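Search this site Enter keywords Go

4.2 Open-day demonstration

During the open day in November 2024 we showed the hand-held gripper to the visitors at the Standberg site. The kitchen task was presented on a wooden table with a microwave oven.

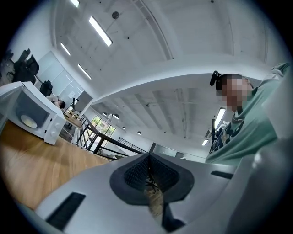

Figure 2. View from the hand-held gripper during the open day, with the microwave oven on the left.

4.3 Procedure and observations

Each visitor received a short oral introduction from Nighat Cheema and could then hold the gripper and try the task. The instruction was to open the door of the oven, place a cup on the plate, and close the door again. No other help was given, except when a visitor asked for it. In total 149 attempts were recorded over the day, and 13 of them were removed before the analysis as the visitor stopped in the middle of the task.

We observed that most of the visitors held the tool too high at the beginning, so the door was met from above. After the second attempt this was usually corrected. The same tendency was reported by our partners at Gillau, although their table was lower and the visitors were seated. The recordings were processed with the Marulanda software in the same way as the laboratory data of Section 3, and the two sets are compared in the next section.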